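The recall letter and the second-hand hatchback

Oct 17, 2022

The letter came on a Friday, addressed to the man who owned my car two owners ago. It had been forwarded three times and had a coffee ring on it. Inside, the manufacturer regretted to inform him that the rear hatch struts might let go in cold weather, and asked him kindly not to stand under the hatch until further notice.

I have been standing under that hatch for four years. I load groceries under it. I once ate a whole sandwich under it in the rain, outside the rink in Pirville.

So I phoned the dealer in Kosville, who told me there were 3,847 cars on the list and that parts were expected in December. I asked if December was the cold weather they had in mind. The fellow said he'd make a note of that.

In the meantime I could pay for the struts myself and apply to be reimbursed. Khokhar Motors, my usual garage, quoted me $300 fitted, and the claim form runs to six pages. Page four wants the original bill of sale, which belongs to the man with the coffee ring. Page five wants my odometer reading on the day I "became aware of the defect". I put down the reading from the day I opened the letter, which seemed fair -- though my forehead would argue for an earlier date.

They also cap labour at $80, so whatever happens I'm going to be out of pocket on a part that was faulty when it left the factory. I could join the class action, I suppose. The last one I joined took five years and paid me in a coupon for floor mats.

For now there's a hockey stick in the back, cut to length, and I prop the hatch with it every time. 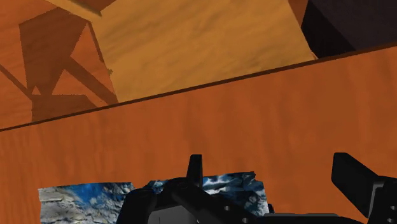
The stick is holding up fine, and my neighbour has asked me to cut one for his van, which isn't even on the list. I've booked the struts for next Tuesday anyway and I'm keeping every receipt.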